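Clearing the white table

19/09/2022

The white table in the back corner has been my job since June. It collects whatever people are carrying when they come in, and by the end of last week there was no room to set down a cup. I gave it a morning.

What was on it

Mostly packaging. There were flattened Trastby boxes, a bag of caps that fit nothing we own, and a stack of Muvside catalogs going back further than I wanted to check. I found 23 pens and kept 8 of them. The catalogs went out with the cardboard.

I also found the receipt for the table, 725 with delivery, inside a Hellström folder. It is filed now.

Wiping it down

I use warm water with a little dish soap, then a second cloth with plain water. The spray we had before left streaks on the matte surface, and going over them again made them worse. Work from the far edge toward yourself and do the strip along the wall first. Crumbs and dust collect there, and they get dragged across the clean part if you leave them for last.

The tube rack has its place at the back. Most of the surface is bare white now, and the few dark specks left near the rack show up more than they used to. I'll try a bit of baking soda on them.
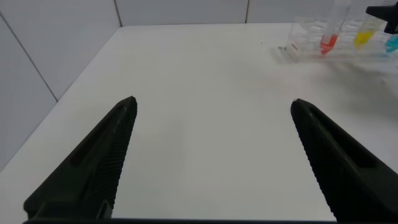 What stays off it

Mail, bags and lunch. Mail goes in the tray by the door. The Firkumum shelf has 2 free levels, so anything waiting to be sorted can go there. I'm doing the drawers next, starting with the one that won't close.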